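Lesdale Eats Forum > Out of Town and Day Trips > Mollis bakery in Hjaltested, worth the drive?

Started by crumbcoat

Planning a day in Hjaltested and everyone keeps telling me to go to Mollis, the bakery by the old feed store. I don't eat eggs or dairy and my husband eats nothing else, so I need a place that can handle both of us. Is it worth the drive? Parking? Do they run out of things?

flatbread_phil wrote:
Yes, yes, and by noon you'll be choosing between a rye loaf and a different rye loaf. Get there before 10. The cardamom knots are vegan and they don't make a speech about it. Your husband can have the custard thing, which contains enough egg for the both of you.

Parking is behind the building. The sign says customers only and the lot is full of people who have clearly gone to the dentist.

mrs_tansy wrote:
I'm going to be the sour one. We went in December and I thought it was fine. Fine! The knots were dry, the coffee was lukewarm and the line went out the door in the sleet. I had a better pastry at the gas station in Lesdale, and I'd say so to their faces if I could get near the counter.

flatbread_phil wrote:
The gas station pastry comes in a wrapper with a best-by date in the next presidential term.

mrs_tansy wrote:
And it was moist, Phil.

oatly_dunn wrote:
Went last weekend with my sister. Notes, in no order:

The knots were good, not dry. We had two each and then one more in the car. The lentil hand pie needs salt. The soup is whatever they feel like and the girl at the register will not be drawn on whether there's butter in it until she's asked the kitchen, which I appreciated. Oat milk is extra. The chairs were designed by someone who wanted us to leave.

We stayed over at the guest house up the hill and spent the evening unpacking my sister's shopping on the bed. 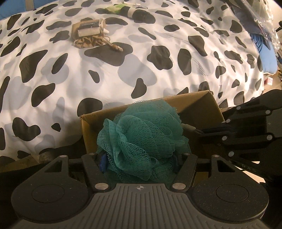
Re: Mollis bakery, now with the menu question

crumbcoat wrote:
Thanks all. Has anyone had the chocolate loaf? The menu online says vegan with a star, and then the star doesn't lead anywhere.

İlker Yurt wrote:
The star means they bake it in the same tins as the butter loaf. I asked. It's a good loaf, heavy as a paving stone, and it keeps for days. If the tins bother you, skip it.

If you're driving that far you should also try Flastska, on the square. Dumplings, mostly. The mushroom ones have no egg in the dough and you get 10 to a plate. I'd eat there first and pick up bread after.

flatbread_phil wrote:
Picking up bread after is how you end up with the rye.

İlker Yurt wrote:
I like the rye.

mrs_tansy wrote:
Seconding Flastska, and I don't second much. Cash only the day I was there. The pickled cabbage is sharp enough to fix a head cold.

oatly_dunn wrote:
Is Flastska the one with the stairs? My sister's knee wants to know.

İlker Yurt wrote:
Three steps and a rail. There's a flat way in from the side street if you ring.

crumbcoat wrote:
Decided. Dumplings at eleven, and my husband is being sent ahead to Mollis at opening to stand in line for knots. He has been told this is a treat for him.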